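Husdale bedding scheme moves to larger rooms in May

3 min read 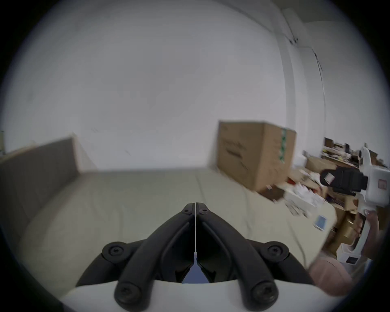 A scheme which gives good second-hand beds to people moving into their first home in Husdale will have more space from next month. The organisers confirmed on Friday that they have signed for two rooms on Feltthorpe Road, in the building where the Ondrejka furniture shop was until last year.

The scheme, called Wernusell, started with 6 beds in a borrowed garage. It has now delivered 97 mattresses, together with bed bases, side panels and covers. Most of them came from families in the town who were changing their furniture or moving away.

"We have reached the point where we must say no to good things," said Mark Anthony Lacson, who coordinates the collections. "A mattress is a very big object. You cannot fold it and put it on a shelf. When there are several in one room, you have to move all of them before you can reach the one you want."

In the present room, mattresses are checked and cleaned in the same place where the boxes with covers and bed fittings are kept. The new address will separate these two jobs. The front room will be used for checking and the back room for storage, with tall racks along one side so that the mattresses can stand upright.

Each mattress is looked over on both sides and along every seam before it is accepted. Those with stains, broken springs or a missing fire safety label are refused, and the owner is asked to take them to the recycling site. Upholstered parts, such as headboards and padded sides, must have their labels too. Mr Lacson said that the label is the most frequent problem, as many people cut it off on the first day — often without reading it.

The service is not completely free. A household pays 15 pounds for a single bed and nothing more for delivery inside the town. For villages outside Husdale the price depends on the distance, and the van goes there only when there are at least two addresses in the same direction.

At the moment 50 households are on the waiting list. Double mattresses are the most requested, but singles arrive more often, usually from children's rooms. The organisers would be glad to receive more doubles, and also bed bases which can be taken apart, because many of the flats in the town centre have narrow stairs.

Collections will stop for the last week before the move and will begin again in May, when the new rooms are open. People who have already agreed a collection date do not need to do anything — they will be telephoned if the date has to change. New offers can still be made by telephone or by e-mail. The organisers ask for the size of the mattress, its age if this is known, and the floor from which it has to be carried.

Contact the newsroom | © Husdale local news, 14 Apr 2023 | Back to top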